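**Convocatoria: participantes para la jornada de puertas abiertas del laboratorio Lulter**

Publicada el 14 de junio de 2025. Referencia 3254.

El laboratorio Lulter, en la nave de Carnamier, busca personas para su próxima jornada de puertas abiertas sobre manipulación con brazos robóticos. Hay dos formas de participar: como público que maneja los brazos durante un turno corto, o como persona de apoyo en sala. No hace falta saber nada de robótica para ninguna de las dos.

La jornada la organiza Lulter con la empresa Reisinger, que cede el local y paga los gastos. En mayo hicimos una sesión de prueba a puerta cerrada. Duró demasiado y las explicaciones se solapaban con los turnos, así que esta vez las dos cosas van por separado: primero la charla, después la mesa.

## Turnos de manejo

Cada persona dispone de un turno en la mesa de teleoperación. Se sienta ante los mandos, recibe una explicación breve y mueve los dos brazos para coger objetos de cocina y de juguete, cambiarlos de sitio o pasarlos de una pinza a otra. El personal del laboratorio está al lado todo el tiempo y puede parar el sistema en cualquier momento.

Los movimientos se graban y se usan después en el proyecto Grollidstead, que estudia cómo aprende una persona sin experiencia a trabajar con dos brazos a la vez. Se guardan la posición de los brazos y la imagen de la mesa. No se graba la cara ni la voz. Quien no quiera ceder sus datos puede hacer el turno igualmente; basta con indicarlo en la inscripción.

Requisitos:

- Tener 18 años cumplidos. Los menores pueden asistir a la charla con un adulto, pero no manejar los brazos.
- Poder usar las dos manos con comodidad durante todo el turno. Si necesita alguna adaptación — altura del asiento, mandos más cerca, más tiempo — escríbanos antes y lo preparamos.
- Llevar el pelo recogido y quitarse pulseras y relojes.

Los turnos son de mañana y de tarde. Al inscribirse puede señalar una preferencia, que respetaremos si quedan plazas.

## Apoyo en sala

Buscamos 6 personas para recibir a los visitantes, comprobar los formularios de consentimiento y volver a colocar los objetos entre un turno y otro. Es un trabajo remunerado de un solo día, con contrato a través de Reisinger y comida incluida. Se pide puntualidad, trato correcto con el público y español fluido. Se valorará haber trabajado en ferias, museos o bibliotecas.

Habrá una reunión previa de 2 horas, también pagada, para aprender a preparar la mesa y repasar las normas de seguridad. Asistir a ella es obligatorio.
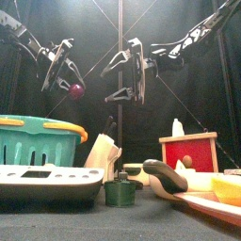

Varios asistentes a la sesión de mayo nos escribieron después, y una de las notas decía que lo más difícil fue calcular la profundidad: creía tener la pinza encima del objeto y todavía le faltaba un palmo. Pedía también más tiempo de práctica libre antes de empezar con las tareas. Lo hemos añadido al comienzo de cada turno.

## Cómo inscribirse

Rellene el formulario de la web de Lulter e indique la referencia y la modalidad elegida. Para apoyo en sala, adjunte un currículum de una página como máximo. No se admiten inscripciones por teléfono.

Contestaremos a todas las solicitudes por correo electrónico, con la hora asignada y las indicaciones para llegar a la nave. Si no puede venir, avise para que la plaza pase a la lista de espera. El aparcamiento de Carnamier es pequeño y ese día estará reservado a personas con movilidad reducida.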